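Bin picking group, Monday meeting
October 2025
Room 47, Stondel building

I'm taking the minutes again, so they come out in my voice. If you want the formal kind, please offer to write them next time and I will hand over the keyboard with joy. Six of us in the room, two on the phone from Trollach, and the phone people could hear us for most of it.

Last meeting's minutes

Approved with one fix. I had written that the spare cable set was ordered, and it was only quoted. It's ordered now. Dukier says it ships in January, which got a groan from both ends of the phone line.

The stop during the overnight run

This took up most of the hour. For those who weren't there: the overnight run was set up for 100 picks and stopped at pick 50. The arm was down in the bin at the time, a little above the floor of it, and the log shows a force limit trip on the way down followed by a lost signal from the gripper. Two messages, less than a second apart, and we spent a good twenty minutes arguing over which one came first in any way that matters. The clocks on the two logs don't agree, so the order on paper is worth very little. (Action on that further down.)

The Trollach people think it's the cable. Their idea is that the bundle along the wrist gets tugged when the hand turns to reach the side of the bin closest to the arm, the signal drops for a moment, the fingers stay where they are when they should be opening, and the hand comes down on something it would otherwise straddle. I like this theory, mostly since we saw a dropped signal in the spring and it was the cable that time too.

The other camp, which is more or less the whole bench team, thinks the arm touched the wall of the bin. The bin position was taught before the second bin was put behind it, and if the pair got nudged when the clamps went on, the whole thing could be off by enough to matter. They pointed out that the wall is scraped up already. I said it has been scraped up for as long as I've been on the project and that you can't date a scratch, and we went around on that for a bit longer than we needed to.

We did agree on what happened in the morning. The person who found it pressed reset on the pendant from the doorway side, the fault cleared, and the arm made a short move up before anyone had looked in the bin. Nobody was near it and nothing broke. Still, it's the part that bothered people most, me included. I've done the same thing myself on a slow morning, and I said so, and two other people then said they had as well. So that's a habit we have, and we're going to lose it.

We stayed on the bin setup for a while after that.
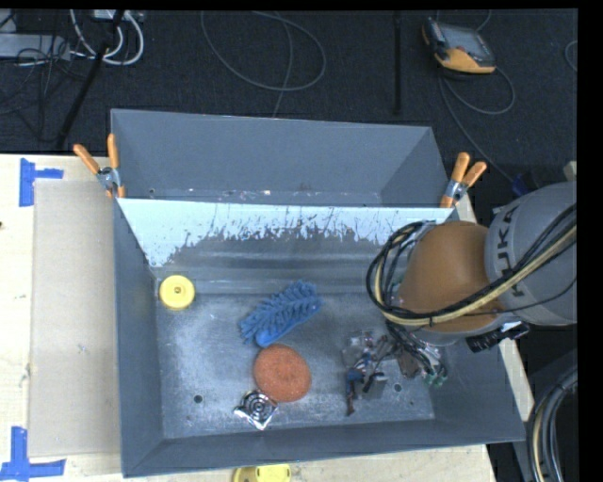
Can we just clear a force fault and carry on if the arm looks fine?
Leave it stopped, look in the bin first, then jog it straight up by hand at slow speed, and write down what you found before you start another run.

That goes on a card by the pendant hook, in those words. There was some back and forth over whether "slow speed" needs a number. We left it as the slow setting on the pendant, which everybody knows, and if the safety review wants a number they can pick one.

Cables

Whoever is on bench duty will redo the ties on the wrist bundle and then run the hand through its full turn in every corner of the bin, with no picking, watching the signal the whole time. If it drops, we have our answer. If it doesn't, the wall people get to be smug until the next meeting.

There was also a short gripe about cables on the floor. I won't repeat all of it. Please coil what you pull out.

Bin position

To be taught again from scratch, both bins clamped, and a pencil mark on the tabletop at the corners so we can tell at a glance if something has moved. One person asked for a proper fixture bolted down. Good idea, no money for it this quarter, we'll ask Henare whether they have an old one.

Runs left alone

No overnight runs until the cable check is done. I know this hurts the schedule. The total stands at 1863 picks and we told Stondel they'd have over 2000 by now - I'll write to them and say why. Day runs are fine with a person in the room, and in the room means in the room, with the door to the kitchen not counting as part of it.

Actions

Wrist ties and full turn test: bench team, by Thursday
Teach the bin position again: bench team, after the test and not before
Card for the pendant hook: me
Set both logs to the same clock: Trollach
Ask about an old fixture: me, when I call Henare anyway
Note to Stondel about the count: me (how did I end up with three?)

Any other business

The label printer is out of tape again. The coffee fund is also low.

Next meeting same time in two weeks, same room unless the heating is still off.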